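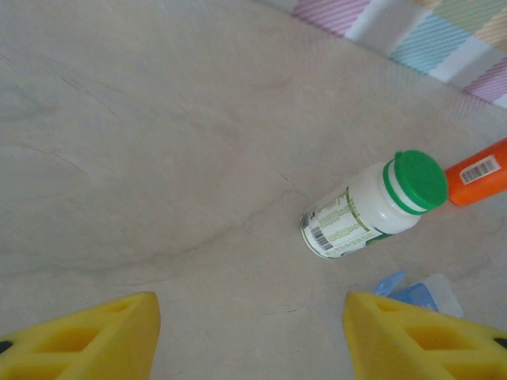
Good practice for handling tasks with small containers

The Pralstead group revised its bench rules in November, and this post sets out the parts that concern pill bottles and similar light plastic items. The rules apply to both arms at the Markedden site and have been adopted by our colleagues at Brunier.

Bottles are to be presented lying down as well as standing. A bottle on its side may roll when touched, and operators should approach slowly, with both fingers open, and close across the body of the bottle. Gripping by the cap is recorded as a fault, even where the lift succeeds.

Neighbouring items should remain in place. A bottle whose cap lies close to another container is a permitted starting position, and the operator must not nudge the second item away before the episode begins.

Labels and barcodes are left on. Containers that have held medicines must be emptied and rinsed before they enter the store, and any personal details covered.

Of the 2433 episodes checked under the earlier rules, 671 were returned for correction, most of them for incomplete notes. Each operator now completes 6 supervised trials before working alone. Comments on the draft may be left beneath this post.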